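Altico > Newsroom > Community Pantry

Altico Opens Its Tea and Snack Counter to Every Neighbor on Etus Street

Altico is delighted to announce that its tea and snack counter, a small project that has been close to our hearts since April, is now open each afternoon to everyone who lives or works on Etus Street. Come for a hot drink, stay for a chat, and take a snack along for later if you like!

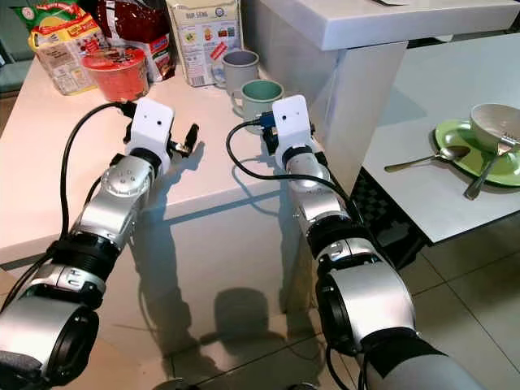 Packaged snacks at the back of the table at Altico.

The counter grew out of a neighborhood survey that drew 400 replies, many of them asking for a simple place to sit down with a cup of something warm. A grant of $3,268 from the Prikevus Fund paid for the furniture and the first season of tea. 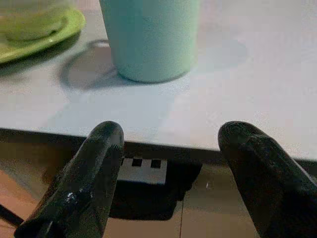
Guests are welcome to bring a favorite cup from home, and we are happy to accept spare mugs and saucers too, odd ones included, as long as they have no chips or cracks. Please wrap them well and leave them at the front desk before 4 p.m.

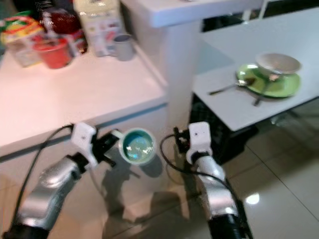 Our friends at Ung, the bakery next door, have kindly promised day-end rolls through the winter, and we expect to welcome roughly 200 guests in the first month.

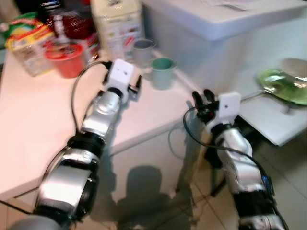 The white table with snacks set out along the far side.

Groups wishing to visit together are asked to call the Altico front desk ahead of time so that we can put out extra chairs.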